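Pelura Waffle Throw with Tassel Fringe
Cream-white

Home / Living / Throws and Table Covers / Pelura

Part of the Trokgate range

A throw for the sofa, a cover for the table, and (if your house is anything like ours) the roof of a cubby by the end of most weekends. The Pelura is our cream-white woven throw with a fine waffle texture and a long white fringe, and it's been the one we reach for at home ever since the first samples turned up in August.

We weave it in cotton, midweight, so it has enough body to sit nicely over the arm of a chair without sliding off the minute somebody walks past. The waffle is a small one. We tried a bigger grid early on and it looked lovely folded up on a shelf, but it caught on everything -- watch straps, zips, the dog's claws -- and once a loop is pulled on a big waffle you see it from across the room. The smaller grid is much more forgiving, and it's softer against bare legs in summer too.

Colour

Cream-white, with a white fringe. We get asked a fair bit whether it's a true white, and the answer is no, it leans a little warm. If you're matching it to bright white sheets you'll notice the difference, and if you're putting it with timber, linen or anything oatmeal-ish it'll look as though you planned it. We can post a swatch if you'd like to hold it up against your own things first. Just send us your address and we'll pop one in the mail.

Sizes

Single throw: suits an armchair, the end of a single bed or a small table
Large throw: suits a three-seater, the end of a queen bed or a family table

The fringe is knotted by hand, so the tassels vary a touch from one throw to the next. On the large the fringe is 12 cm long, and on the single it's a bit shorter so it doesn't swamp the piece.

Using it on a table

Plenty of our customers bought the Pelura for the couch and then moved it to the kitchen, and we completely understand! It makes a relaxed sort of cover, the kind you can leave on all day while people come and go with their cups and their colouring-in. It isn't cut as a formal tablecloth, so do measure before you order. On a wider table it may not reach right across, and you'll have a strip of tabletop showing along one side. Some people like that. My sister can't bear it and tucks hers under at the back until everything looks even, then complains that the fringe has gone.

If you'd like the fringe to hang free, lay the throw so the tassels clear the edge and give the whole thing a gentle tug from the opposite side. Then run your palms over it once or twice and the waffle will settle. Please don't iron it flat, it takes all the life out of the weave.

A couple of small warnings. Stemmed glasses can wobble on a textured cloth, so give them a coaster or a tray. Hot dishes need a trivet, same as on any cotton. And if you've got little ones at the grabbing stage, fold the fringe up onto the table and out of reach, or save the Pelura for the sofa for another year.

Washing

Cold gentle cycle, mild liquid soap, no bleach
Wash on its own the first time (it will shed a bit of fluff)
Line dry in the shade, or low tumble and take it out while slightly damp
Shake the fringe out before hanging and comb through with your fingers
No fabric softener, please

The waffle tightens up in the first wash, and you may lose a couple of centimetres each way. We allow for that in the sizing. Tea comes out if you get to it the same day. For anything oily, dab a little dish soap on from the back of the cloth, leave it for an hour and then wash as usual.

From the workroom
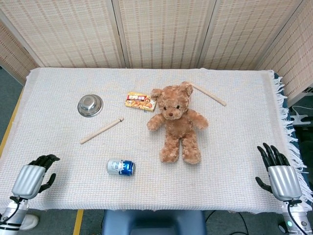 Delia Rivadeneira
Textiles and Homewares, Dreltis

My favourite way to see the Pelura is with the ordinary clutter of a house on top of it. A shaggy light brown teddy flat on his back with his arms out, a little snack box by his ear, a drink can on its side, a small steel bowl, a couple of pale wooden sticks. I could style it with pears and a candle, I suppose, but I'd sooner look at the bear. What I love is how the cream gets on with everything. His curly fur looks warmer against it, the red and yellow on the box has some cheer to it, and the shine on the bowl gives the waffle something to play off. Then you've got that long run of white tassels down the side, which I'd happily have made longer still if Kieran had let me!

Kieran Catterall looks after our weaving and he is the reason the fringe hangs as well as it does. He knots each bundle twice, close in to the cloth, and trims at the very end once the whole throw has been washed and rested. We went back and forth over that for weeks -- I wanted to trim first, to save time -- and he was right and I was wrong.

What's in the parcel

One Pelura throw, folded and tied with cotton tape, with a care card and a short length of matching yarn for mending. Keep the yarn somewhere you'll remember. If you do pull a loop, don't snip it. Ease it through to the back with a blunt needle, and write to us if you get stuck, as we've talked many people through it over the phone.

Postage and returns

Orders placed before noon on Tuesday go out in that week's post, and the rest follow the week after. You have 26 days to change your mind, provided the throw is unwashed and the tape is still with it. Faults we'll always fix or replace, whenever they turn up.

Goes well with

Wainwright cushion cover, oatmeal
Wainwright bench pad, long
Trokgate linen napkins, set of four

Large currently in stock. Singles are back on the loom, so leave your email and we'll write to you as soon as they're ready.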